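TX 214 Textile Care and Storage
Handout 6: Sorting, pairing and storing knitted handwear
Instructor: Misaki Tamura
Lab contact: Nikola Ostrowski

6.1 Scope

This handout covers small knitted goods with a raised or brushed surface: mittens, liners and short wrist warmers. Woven gloves and leather are covered in Handout 7. Students should have read the section on fiber shedding in Handout 4 before the April lab.

6.2 Surface and structure

A brushed mitten has two zones that behave differently in storage. The body carries a raised pile. The pile hides the stitch structure, softens the outline and picks up lint from any surface it touches. The cuff is ribbed and usually left unbrushed. Rib stretches across its width and recovers well when new, but it will take a set if it is stored folded under load.

For inspection, lay the mitten flat with the cuff and the body in one line and the thumb clear of the palm. A thumb trapped under the palm leaves a crease at the gusset. 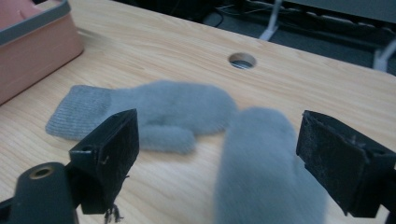

Fig. 6.1. Gray mitten laid flat on a wooden tabletop, ribbed cuff to the left, thumb clear of the palm.

Read the cuff first. Check that the ribs run straight from the cuff edge to the body. Ribs that lean to one side indicate that the cuff was pulled during drying. Then check the pile for matting at the fingertip and the inside of the thumb, where wear is heaviest.

6.3 Pairing

Mittens without a shaped palm can be worn on either hand, so left and right are assigned by the thumb only when the palm is marked or reinforced. Pair by the following, in this order:

1. Length, cuff edge to fingertip
2. Cuff depth
3. Pile height
4. Shade, under the same light for both

Two mittens from one pair may differ slightly in length after washing. Do not stretch the shorter one to match. Record the difference on the card and leave it.

Place both mittens side by side next to the storage basin, cuffs toward you. Keep the basin on the same side for the whole batch.

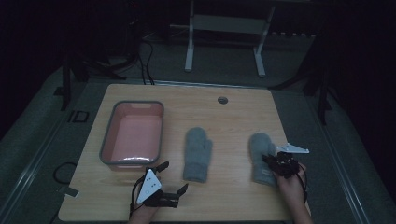
The order of work matters more for large batches than for small ones. The Sekiguchi teaching set has 200 pieces, and a misplaced single is hard to find once the lids are on. Eun-seong Um's batch sheet (last page of the lab packet) has one line per pair and a separate column for singles -- use that column, not the margin.

6.4 Storage

Use a smooth plastic basin or bin. Rough cane and unfinished wood catch the pile. Lay each mitten lengthwise, body flat. Do not roll one mitten inside the other and do not turn a cuff over the pair, as is commonly done with socks. The turned cuff holds the outer rib at full stretch for as long as the pair is stored.

Handle by the body, with the load spread over the palm area. Lifting by the cuff edge or the thumb tip puts the full weight on a few stitches. Lower the piece into the basin and release it there -- dropping it from the rim tends to fold the thumb under.
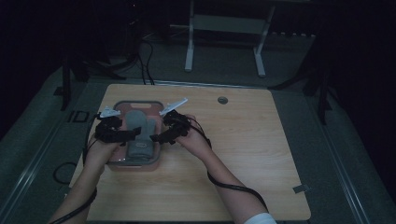 Can mittens be stacked in the same basin?
Two layers are acceptable for dry, brushed knits. Alternate the cuff ends so that the thicker parts do not lie on top of each other, and put the heavier pair at the bottom.

6.5 For the lab

Bring the batch sheet and a soft tape measure. Mio Onishi will issue the basins at the bench. Completed sheets go in the tray marked 6.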